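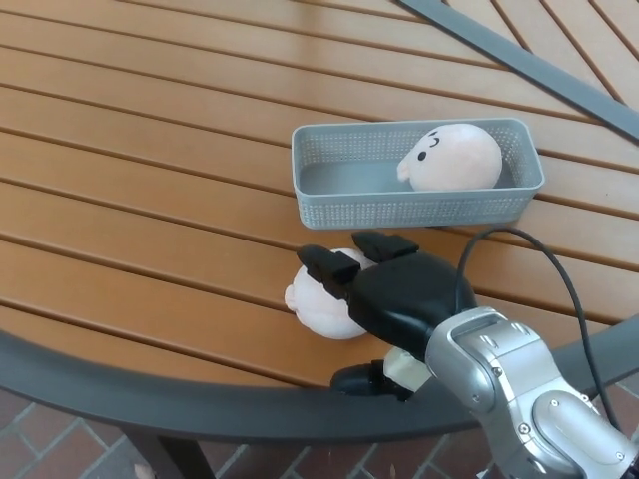
Bent Kjærgaard wants to know why we're bothering with a checklist at all before the money's agreed – surely you buy the arm first and inspect it after? Fair question, and he did ask it in front of everyone, so I've put my answer into the comments as I went along. Short version: half of what's below costs money to put right, and I'd like those costs in the budget before we sign anything.

Pre-purchase safety checklist, arm and hand, outdoor table work
Site: Amthorpe, back terrace
Date: Friday, June 26, 2026
Suppliers being compared: Pudenetti and Fuvirora

Marks used: OK, FIX (we pay), ASK (supplier to answer), N/A

1. Ground and table

1.1 Ground level where the arm will stand – FIX
The terrace is brick paving and I wouldn't call it flat. I had the long spirit level out and there's a definite fall towards the drain (sensible for rain, a nuisance for us). Either we get a levelling plate made or we pay for adjustable feet. Pudenetti sell the feet as an extra. Fuvirora haven't said.

1.2 Table steady when leaned on – OK
I leaned on it properly, both hands. It's the round slatted one and it's a solid thing. I'd still like it fixed down for the trial weeks, so please pencil in brackets.

1.3 Gaps in the table top – ASK
I hadn't thought of this until I was standing over it. Slats have gaps, and if we move on to small parts later they'll drop straight through or a fingertip might catch. Soft toys are no bother. Do we budget for a plain board to lay on top? I would, it's cheap.

1.4 Edge of table clear of snag points – OK
Metal rim, no burrs that I could feel with a glove on.

2. Arm and hand

2.1 Emergency stop within reach of the operator – FIX
One stop button comes in the price from either firm. I want 2, one each side, and the second is on us. Not up for haggling, sorry!

2.2 Cable has slack but can't be caught – FIX
A loose loop over the table is asking for a sleeve or a basket handle to go through it. Clips and a bit of sleeving would sort it. Pennies really, but write it down or it gets forgotten and then somebody uses tape.

2.3 Finger pinch points marked – ASK
Neither quote mentions labels. Ásgeirsdóttir reckons they should come as standard and I agree with her, so I've asked both.

2.4 Grip force can be limited and locked – ASK
This matters most to me. For the soft goods job (pick up a plush, put it in the basket, go again) we need hardly any force at all, and I don't want anyone able to turn it up on a whim. Pudenetti lock it with a key. Fuvirora do it in the software with a password, and we all know where passwords end up in this building – on a sticky note.

2.5 Spare fingertips – FIX
They wear. Allow for 3 sets in the first year.

3. Items being handled

3.1 Toys free of loose threads and hard parts – OK
Pulled at every seam. The piggy ones are lovely by the way, I want one.

3.2 Basket won't slide – FIX
Plastic on a smooth slat moves if you so much as nudge it. Non-slip mat, please. And buy a couple more of the low-sided baskets while we're at it, the deep ones mean the hand has to reach further in than I'm happy with.

4. Weather and power

4.1 Outdoor socket tested – FIX
It works, but the cover doesn't shut all the way. Electrician needed before delivery.

4.2 Rain plan – FIX
At the moment the plan is me running out with a tarpaulin. Neither arm is sold as waterproof, so we either pay for a fitted cover or we only work outside on dry days and wheel it in after. I've priced the cover.

4.3 Indoor storage – OK
Fits through the double doors, I measured from the drawings both firms sent.

5. People

5.1 Marked line for onlookers – FIX
Chalk for now, proper paint later.

5.2 Training before first use – ASK
Pudenetti include training for 5 people. Fuvirora charge by the day. Bear that in mind before anyone tells me Fuvirora is the cheaper quote.

Costs

All the FIX items together come to 2,977 on my sheet, before tax. That covers the levelling feet, second stop button, fingertips, fitted cover, electrician and the odds and ends. It leaves out the board in 1.3 and any extra training days. I'd ask for it as a separate line from the arm itself – last time extras got folded into the main figure they were the first thing to be trimmed.

Bent, if you still think we should buy first, come and stand on the terrace with me and the spirit level. I'll make the tea.

Still open: 1.3, 2.3, 2.4, 5.2. I've chased both suppliers and will fill in the answers here as they arrive. Next full check is down for January, sooner if the arm gets moved to another table.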